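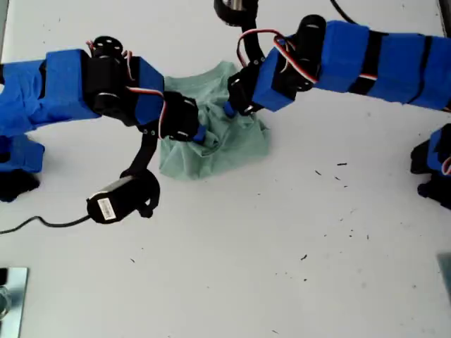

*Mint-green T-shirt on a white tabletop.*

## What I learned from six weeks of worrying on purpose

If you've been reading this newsletter since the winter, you know I am a worrier of long standing. I worry in the shower, I worry at red lights, and I do my very best work at 3 a.m., when I can take one odd remark from a phone call and build an entire lost friendship out of it before the birds start up.

So I am a little giddy to report that I've spent the last six weeks giving my worry an appointment. Every day at 4:40 in the afternoon, for fifteen minutes, in the green chair by the back door, with a pencil. The rest of the day, when a worry shows up, I write down two or three words so it knows I heard it, and I tell it I'll see it at 4:40. (Out loud, sometimes. My dog has stopped looking up.)

I didn't invent this. Plenty of counselors teach some version of it, and I'd heard of it years ago and filed it under "nice for other people." What got me to try it was Hậu Bạch, who leads the small evening group I joined at Joluvus here in Fledley. She asked us what we did when worry knocked, and we all said the same two things. We either let it in and gave it the whole house, or we leaned on the door with our full weight and got nothing else done. I was a leaner! I had been leaning for decades and calling it coping.

### The first week was terrible

I want to say that plainly in case you try this and have the same first week. On day one I sat down with my list and couldn't feel worried about anything on it. I read "dentist bill" and "that noise in the car" and thought about soup. Then I went to bed and worried from eleven until almost two about whether I had done the exercise wrong.

Day two was the same. On day three I skipped it, and on day four I went for forty minutes and got up with a headache. When I told the group, Bình Bùi laughed so hard she had to put down her tea. She had done exactly the same thing, right down to the headache. Her suggestion was a kitchen timer with a real bell, something loud enough to be a little rude. I bought one that afternoon and it has made a huge difference. When it rings I close the notebook, even in the middle of a word, and I go outside and touch the fence. The fence part is mine. I needed somewhere to go.

### Then something loosened

Somewhere in week two I noticed that I was reading my list and crossing things off before I'd even started. The worry from nine in the morning had been so urgent that I'd pulled over to write it down, and by 4:40 it looked like a note from a stranger. It wasn't every worry, and the ones about my mother's health never shrank at all. But they were easier to see once they weren't standing in a crowd.

I've filled 70 pages now in one of those narrow Husto notebooks, which is more than I have ever written in any journal, and I've kept very few of my New Year's journals past the middle of January. I think it works for me because it's allowed to be ugly. There's no gratitude in it and no insight. One whole page just says "the roof the roof the roof."

And the nights! I still wake up. I won't pretend I don't. But I have somewhere to put the thing now. I keep a scrap of paper by the lamp, I write "roof," and most nights I'm asleep again before I've worked out how I'd pay for it.

### If you'd like to try

Here is what our group settled on after comparing notes, and we didn't agree on all of it.

- Pick a time that isn't close to bed. Late afternoon suits me. Thắng Ông swears by right after lunch, and says anything later ruins his dinner.
- Use the same seat each day, and choose one you don't also use for resting.
- Keep the catching notes tiny. Two or three words.
- Fifteen minutes, then stop. Ten is fine.
- If a worry has an actual errand inside it, write the errand on a different piece of paper and do it tomorrow. I mixed mine together for weeks and it was a muddle.
- Have a next thing ready. Fence, dishes, a song, a walk to the mailbox.
- Miss a day, start again the next day, and don't make up the time.

There are days I'd leave it alone, too. When my uncle was in the hospital I set the notebook aside completely, and Hậu was very clear that this was fine. Some fear is about something happening right now, and it wants company and a phone call much more than it wants a timer. If your worry is keeping you from eating or sleeping or getting out the door, please talk to a doctor or a therapist. A pencil and a green chair are a small tool, and I love them as a small tool.

### A few of your letters

After I mentioned this in passing last month, I got a wonderful stack of mail. One reader sings her list to the tune of a cereal commercial. Another has been meeting his worries on a park bench and says the ducks have been good listeners. And Ivars Toom wrote to ask whether you can do this with anger. I don't know! I tried it once, about a parking matter, and I came out of the chair angrier than I went in, but I'd only gone for one session and I may have enjoyed it too much. If any of you have had better luck, write and tell me how you did it.

The group at Joluvus is taking a break for the summer and starts up again in October, in the upstairs room with the good radiators. It's open to anyone, and you can come and say nothing at all, as I did for my first two evenings. Bring a cup if you want tea — there are never quite enough.

It's 4:36 as I finish typing this, and I have five things on my list, one of which is this newsletter. Off to the chair.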